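4.2 What the standby estimates rest on

The claim that households waste a large share of their electricity on appliances left plugged in has been repeated so often that it is rarely traced to its source. We tried to trace it. Most of the leaflets and council web pages we collected in Clamham and Bodberg cite one another, and those that cite a measurement lead back to a small number of surveys carried out when television sets and video recorders drew far more power at rest than anything sold now. Wyss has made a similar complaint about heating advice, and we think her point carries over: a figure that was fair when it was first printed can go on being printed long after the equipment it describes has gone to the tip.

The Trarum survey is the best of the later studies and deserves a closer look. It recruited 1,000 households, asked each to fill in a diary, and fitted meters in 100 of them. The headline saving was worked out from the diaries. The metered homes were used only to check that the diaries were "broadly in line", a phrase the report does not define. When we went back to the published tables, the agreement looked weak to us. Households that said they switched off at the wall every night showed overnight loads that overlapped heavily with those of households that said they never did. The authors put this down to fridges and freezers, which may be right, but they did not meter the fridges separately and so cannot know.

There is also the question of who agrees to take part. People who will keep a diary of their plugs for several weeks are unlikely to be typical in their habits, and the report says nothing about those who dropped out. Seventeen would be a small loss and 400 a serious one; the reader is given no way of telling which it was.

Extension leads and power strips make matters worse. A diary entry such as "switched off the lead" may mean that the strip was off at the wall, that a switch on the strip was used, or that one plug was pulled and the rest left in. Not every strip has a switch, and the diaries did not ask. The form simply gave "multi-way lead" one line, whatever was plugged into it (Figure 3).

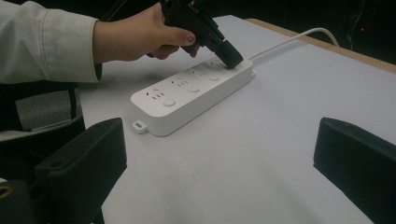
Figure 3. A white power strip with its sockets in a row along the upper face.

4.3 Counting by the plug or by the socket

Much of the disagreement between studies comes down to what is counted. Higuchi counts appliances. Trarum counts wall sockets in use, so that a strip feeding a television, a games console and a lamp appears once. Neither choice is wrong, but the two cannot be set side by side, and the summary table in the Trarum report does exactly that. The apparent fall in standby use between the two studies is the main evidence offered for the success of the switch-off campaign. We would not put any weight on it.

A defender of the campaign might answer that the direction of the effect is plain even if its size is not. Switching something off cannot use more power than leaving it on. This is true and does not get us very far. The campaign was paid for on the strength of a size, and that money might have gone on loft insulation or draught-proofing, where the savings are at least easier to measure. Thammasiri, who is kinder to the campaign than we are, argues that asking people to mind their plugs makes them more careful with other things. She may be right. Her evidence is a postal questionnaire sent to 2,000 addresses in November — a single wave, with no comparison group — and the answers record what people said they intended to do.

We also looked for any sign that the habit lasted. Bodberg wrote again to a group of its residents after the leaflets stopped, but the question was changed from "Do you switch off at night?" to "Do you try to switch off at night?", and the share saying yes went up. It would be odd to read that as a lasting change in behaviour, though the council's own summary does so.

None of this shows that standby use is trivial. Older equipment can still draw a fair amount, and some homes have a lot of it. Our complaint is narrower. The published totals depend on diaries that were barely checked and on units that shift from one study to the next, and the metered data that could settle the matter have not been released. We asked for the Trarum meter readings and had received no reply by February 1, 2026. Until they are available, the figures in Table 2 should be read as upper limits — and loose ones.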